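Dustorier
Tables, shelves and other flat surfaces of Judbridge

What the table was holding
Words by Morven Farquharson

Every flat surface in Judbridge is on its way to becoming a shelf. I have believed this for years and was glad to have an excuse to prove it. Between the end of the winter and the middle of April I went round kitchens, workrooms, one church hall and a garage in Mottram Lane, and made a note of whatever had come to rest on the table. The rule was simple. Nothing could be tidied on my account, and nothing could be brought in to make the place look more interesting than it was.

The first part of the rule was broken almost at once. People hear that somebody is coming to look at their table and the post vanishes into a drawer. Phyllis Horrocks had wiped hers down and put out a bowl of lemons, which she admitted had been bought that morning and for which she had no plans. I had to go back a fortnight later, unannounced, and by then the table had recovered.

The second part held up better. Snacks turned out to be the great constant, along with tubs. I hadn't expected tubs. If you had asked me beforehand what a Judbridge table had on it, I would have said keys, pens, an unopened letter from the water people and perhaps a plant in decline. All of those feature. But there is nearly always something to eat, and very near it there is nearly always a lidded container whose contents the household cannot name with confidence.

Captions are mine, as are any mistakes. The titles were chosen by the people whose tables they are, which explains the one about the Roman Empire.
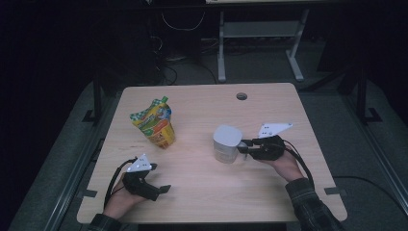
Reading time: 6 min

1. Crisis Talks
Upright bag in yellow and orange, with a green and white check near the top and a crumple that suggests a full life. Across from it, a white ridged tub with a rounded lid, about to be spoken to firmly. The pale tabletop gets on with being a tabletop.

The title is Kelly Mapplebeck's. She maintains that any two objects left alone on a table will look as though they are negotiating, and having stared at these two for longer than I care to say, I think the bag is losing. It has a slight twist to it, like a person edging towards the door at a party. The tub has a lid and gives nothing away.

I like the hole near the far side as well. A round hole in a table is meant for cables, and in every house I visited that had one, it had been used for posting crumbs.

2. Still Life with Lemons (Second Attempt)
Phyllis's kitchen, after the wipe-down had worn off. One lemon left, gone hard as a cricket ball. A library book, two library cards, and a margarine tub with a strip of masking tape on the lid saying NOT MARGARINE.

"Well, it isn't," said Phyllis. It was buttons.

3. The Fall of the Roman Empire
Ctibor Čierny's dining table, which seats six and has not done so since he took up jigsaws. The edges were finished before Christmas. The Forum is complete. The rest is sky, sorted by Ctibor into shades that I could not tell apart and that he could not believe I could not tell apart.

Meals are eaten at the sink. There is a saucer of peanuts on the one free corner, and he reports that a peanut was once pressed into a gap in the sky by a visiting nephew and stayed there for a week, being very nearly the right colour.

4. Pending
The hall table at Henrike Strobel's, a narrow thing on thin legs that was sold to her as being "for a vase". It holds a bicycle lamp, a dog lead, a tin of shoe polish, three gloves, a bag of pretzels folded over and held with a clothes peg, and a letter she is leaving to ripen. The vase is on the floor underneath. It has umbrellas in it.

Henrike wished it to be known that there is no dog. The lead came with the house.

5. Clometti
Named after the make of the table, which is stamped on the underside, where Kelly found it while looking for an earring. Nobody in the family knew it was a make of anything. There was a brief period in which they treated the table with respect, used coasters and spoke of having it valued. Then somebody stood a hot pan on it and everyone relaxed.

On top when I called: half a packet of ginger nuts, the inside of a clock, the outside of the same clock, and a roll of parcel tape with no visible end. We all had a go at finding it. The afternoon went quite quickly.

6. Do Not Move, I Know Where Everything Is
The garage in Mottram Lane. The owner asked for his name to be left out and his workbench to be shown in its best light, and the garage has one bulb. Jars of screws. Jars of other screws. A jar labelled GOOD SCREWS, empty.

There was also a coffee tin with a lid that neither of us could shift. He shook it and listened, the way you would with a present, and said "washers" in a tone that invited no further discussion.

7. After the Coffee Morning
The church hall, long trestle, 16 cups by the washer-up's count and 30 saucers by mine. I have no explanation for the difference and was not offered one. A plate of shortbread had been reduced to a single piece, which had then been cut in half, and one of the halves had been cut in half again. It was still there when they put the chairs away. Judbridge manners will bring any biscuit down to dust before somebody will be seen to take the last of it.

8. Lemons, Again
Phyllis rang to say that the table was looking particularly bad and would I like to come. I would. The library book had gone and been replaced by its sequel. NOT MARGARINE had been joined by a second tub marked ALSO NOT. She had bought more lemons, and this time there was a plan, although it turned out to be for the windowsill.

A few words on tubs

Several people have asked why I care so much about these. I have started asking people what they keep in theirs, and the answers so far include buttons, string, birthday candles that have been lit only once, seeds from a packet that got wet, the feet from a sofa, foreign coins, and a very small amount of soup. The original contents hardly come into it. A decent tub with a lid that fits will outlast the cupboard it lives in, and families who would throw out a good coat will carry one from house to house.

Bags go the other way. A bag is at its best in the shop and everything afterwards is decline, by way of the peg and the rubber band to the bottom drawer. Perhaps that's why I've gone back to number one more than the others. You get both schools of thought on the same table, with a decent stretch of clear surface between them, and clear surface was the rarest thing I came across all spring.

How to send in a table

The next set is already under way and will be kitchens only, as I have had enough of garages. If you live in Judbridge or near enough to argue about it, send a note through the contact page with a line on what is on the table at this minute. Please don't go and look at it first and then come back. I can tell. The bowl of fruit gives it away.

Chairs with clothes on them are a separate project and will need more space than I have got. Ctibor has asked whether a jigsaw may be entered twice if there has been progress. It may, but there hasn't.

Thanks to everyone who let me in, and to Henrike for the pretzels, which were past their best but freely given. If the dog lead belongs to you, it is on the hall table, under the gloves.

Filed under: Tables, Tubs, Judbridge
Previous set: Windowsills and what died on them
Next set: Kitchens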